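Jan 4, 2020
By Ignacio Tillman

How to Record Folding Examples Without Fooling Yourself

Most guides to hand-held gripper collection promise that more examples fix everything. I doubt it. At Hetdale we threw out 234 of 719 recordings, and the model trained on the rest folded better.

Start with one garment, spread flat. Dark clothes deserve extra suspicion — folds and edges vanish in a black sleeve, and a model can't learn an edge it never sees. Put them on something lighter and check the footage before you record a full batch.

Close the fingers fully, then open them, at the start of every take. If the recorded width doesn't match, stop and recalibrate. 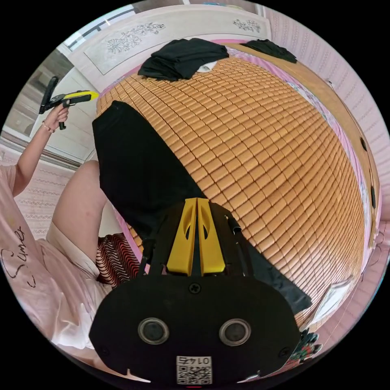

Vasilakis wrote to say that real bedrooms are too messy for this and a plain table gives cleaner numbers. Sure it does. Then the model meets a patterned sheet and grabs the pattern. I'd take 54 takes in a home over a day of them on a bench.

Next, move slowly and keep the garment in view. Fast demonstrations look skilled and track badly. Drop any take where tracking jumps, even if the fold came out nice.

Last, hold back 26 takes from a room you never trained on. Test on those before you believe any success rate, mine included. Change the room before you change the model.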